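Wistbridge insulated lunch bag, six months on

I bought the Wistbridge in October to replace a supermarket cooler bag that had split along the zip. It gets used five days a week, mostly in the ute and sometimes on the train. I paid full price for it.

The bag holds 7 litres and weighs 472 grams empty. Mine is the grey one. The lining is welded at the corners, so there are no stitch holes for yoghurt to get into, and it wipes out with a damp cloth. The old one never came clean.

With one ice brick in the lid pocket, a tub of leftovers packed at 6 am is still properly cold at lunch. On a 35 degree day in the ute it was cool but no better than that. Two bricks fixed it, though you lose a fair bit of room.

Fruit is where I had my doubts. The main compartment is deep and narrow, and anything soft ends up under the container. Stone fruit bruised most days until I moved it to the front pocket.
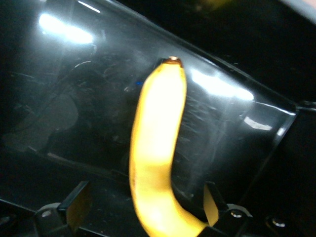
A ripe banana, stem end up.

The front pocket is a decent size but has no insulation - fine for fruit and muesli bars, no good for cheese. It closes with a press stud, and I would have preferred a zip.

The strap is the weak point. The plastic clip on the left side cracked in the fourth month. I emailed Wistbridge and a bloke named Tomás Brandão posted out a metal one at no charge. It took 16 days to arrive.

I'd buy it again, but I'd ask for the metal clips up front. Four stars.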